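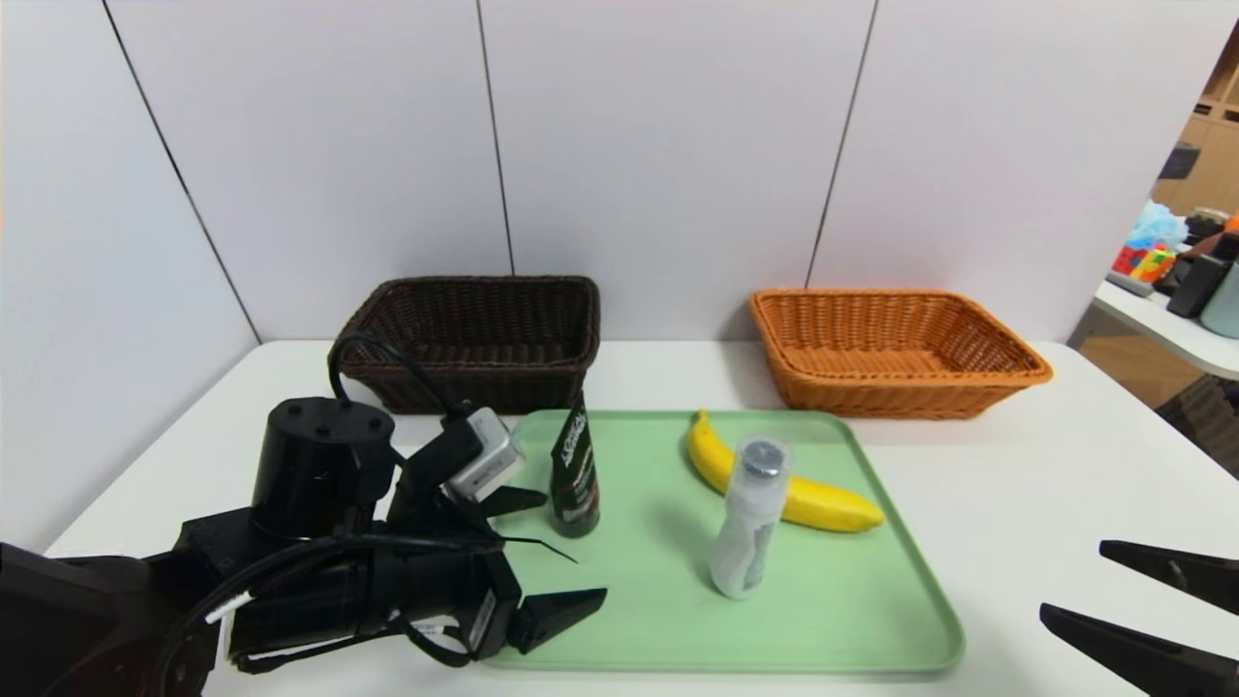
4.3 Preparing the Table for a Sorting Task

Use this section each time you set up a tray-to-basket task on a Jundum two-arm station. It covers the table, the items and the safety checks. For arm calibration, see 4.1. For recording settings, see 5.2.

Before you start

Both arms must be in the hold position with the enable key turned off. One person sets the table. A second person may stand at the control desk but must not turn the key until step 9.

Steps

1. Wipe the table and let it dry. Remove tape, tools and any items left from the last task.

2. Place the two baskets at the back of the table, one left and one right. Use baskets of clearly different colors, such as dark brown and light tan, so that the written instruction can name each one without confusion. Check that both are empty.

3. Place the tray in front of the baskets. The near edge of the tray must be inside the reach of both grippers. Keep the tray 20 mm or more from the front edge of the table.

4. Put the items on the tray. Use three items unless the task sheet gives another number. Mix the shapes: a tall bottle, a short bottle and a banana make a suitable set. Items may touch or partly hide each other if the task sheet allows it.

5. Check the weight of each item. The limit is 400 g for one gripper. Anything from 400 g to 500 g needs both grippers and a two-arm task sheet. Do not use items over 500 g.

6. Close all caps. Bottles that hold liquid must be emptied first, unless the sheet is marked "filled."

7. Follow the cable on each arm by hand from the wrist back to the base. The loop must be free to move and must not hang over the tray or the baskets.

8. Look at both grippers. The fingers must be straight and free of residue. Make sure the labels on the wrist are still readable, and report any that are not.

9. Step back behind the floor line and say "clear." The person at the desk repeats the word and then turns the key.

CAUTION: Never reach over the table while the key is on, even if the arms are still. An arm that is holding its position can move without warning when a new command arrives.

CAUTION: Do not catch a falling item. Let it drop, press the stop button, and pick it up after the key is off.

Note: Fresh fruit may be used for one shift only. Replace it sooner if the skin splits or leaks. Wipe the gripper fingers afterward with a damp cloth. Do not use solvent on the finger pads.

Note: Glass is not allowed on any station. Choose plastic bottles with smooth sides and no sharp edges.

Note: Shelves and other furniture may be in view behind the station. Do not place names, papers or screens where a camera can see them.

Between runs

Turn the key off before you reset the items. Change the position of at least one item each time. Leave the baskets where they are unless the sheet tells you to swap them. If a basket has shifted, move it back before the next run.

Site differences

At the Drernberg site, the stop button is on the left table leg. At Sarmiento, it is on the control desk. New operators must press it once, with the arms in hold, before their first run at either site.

Report damaged parts to Relis support using form 4-C. Do not run the station until you have a reply.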